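## 4. Publicar una subasta de espacio patrocinado

Esta sección describe el alta de una subasta en Skulten, el módulo de patrocinios de Medrano. Se aplica a soportes personales (ropa, vehículo, firma de correo) y a soportes de empresa (embalaje, fachada, boletín). Para tarifas fijas, véase la sección 5.

**Requisitos previos**

- Cuenta de anunciante o de titular con identidad verificada.
- Cuenta bancaria validada en *Perfil > Cobros*.
- Al menos una fotografía del soporte.

### 4.1 Crear el lote

1. Abra *Espacios > Nuevo lote*.
2. Elija el tipo de soporte. El tipo no se puede cambiar una vez guardado el lote.
3. Escriba el título, con un máximo de 100 caracteres. No incluya nombres de marcas.
4. Indique el periodo de exhibición en días naturales. El mínimo es un día.
5. Delimite la zona disponible para el logotipo y anote sus medidas en milímetros.
6. Pulse *Guardar borrador*.

El borrador recibe un número de lote, visible en la esquina superior derecha de la ficha. Cite ese número en cualquier consulta al servicio de asistencia.

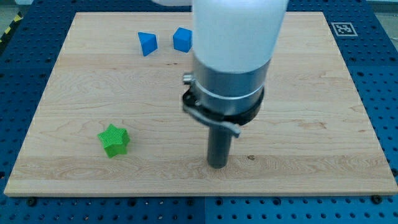

*Fig. 7. Tablero de madera clara sobre mesa metálica perforada de color azul.*

### 4.2 Fijar precio y duración

1. En la pestaña *Precio*, introduzca el precio de salida. El sistema no admite valores inferiores a 16 euros.
2. Introduzca el precio de reserva, si procede. Este importe no se muestra a los postores.
3. Seleccione el incremento mínimo entre pujas.
4. Seleccione la fecha y la hora de cierre. La hora se expresa siempre en la zona horaria del titular.
5. Active *Prórroga automática* si desea que una puja de última hora amplíe el plazo cinco minutos.

> **Nota.** El precio de reserva puede reducirse durante la subasta, pero no aumentarse.

> **Precaución.** Una vez recibida la primera puja, el lote no puede retirarse sin penalización. Revise las fechas de exhibición antes de publicar.

### 4.3 Filtrar anunciantes

1. Abra *Condiciones > Sectores excluidos*.
2. Marque los sectores que no acepta – por ejemplo, tabaco o apuestas.
3. Active *Aprobación manual* si quiere revisar cada logotipo antes de la adjudicación.

Con la aprobación manual activa, el titular dispone de dos días hábiles para responder. Si no responde, la puja se anula y el depósito se devuelve al anunciante.

### 4.4 Publicar

1. Pulse *Comprobar*. Los campos incompletos aparecen en rojo.
2. Corrija los errores y pulse *Publicar*.
3. Verifique que el estado del lote sea *Abierto*.

| Código | Significado | Acción |
|---|---|---|
| 163 | Cuenta bancaria sin validar | Complete *Perfil > Cobros* |
| 953 | Periodo de exhibición solapado con otro lote | Modifique las fechas |

Si el código persiste, cierre la sesión, vuelva a entrar y repita la comprobación desde el paso 1.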